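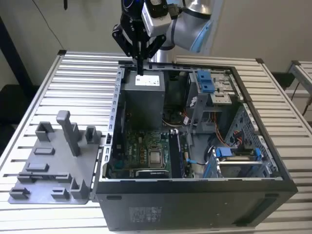 Side panel off, cooler out, CPU still in its socket.

I bought this tower from Matilde Godinho in February and it sat under a desk until last week. The plan is to turn it into a small file server for the house, holding photos, scanned paperwork and the nightly backups from two laptops.

Before spending money on it I wanted to know what was worth keeping. The case stays. The drive carriers are blue plastic clips, so a drive can be changed without hunting for a screwdriver, and the cage has room for what I need. The power supply stays for now as well. I will check the label against the load once the drives are chosen – my estimate is 76 watts at idle, which I would like to bring down.

The CPU came up clean. Old paste goes hard and flaky, and I used isopropyl and coffee filters to get it off the lid. I left the chip in the socket while I did this, with the lever down. The cooler gets fresh paste and goes back on last, after the memory has been tested for seating.

Cable routing is the weak point. The SATA leads are red and black, and they run down the side by the drives, along with some orange cables, in a bundle that is longer than it needs to be. I have ordered 12 cm replacements from Frade. If they don't reach, the old ones go back in with a couple of hook-and-loop ties.

Still to do:
Label each SATA lead at both ends
Fit the cooler and plug in its fan
Replace the coin cell
Run a memory test overnight, 4 passes
Install the operating system and set up the shares

I'll post idle power figures when the drives are in.

Posted 5th November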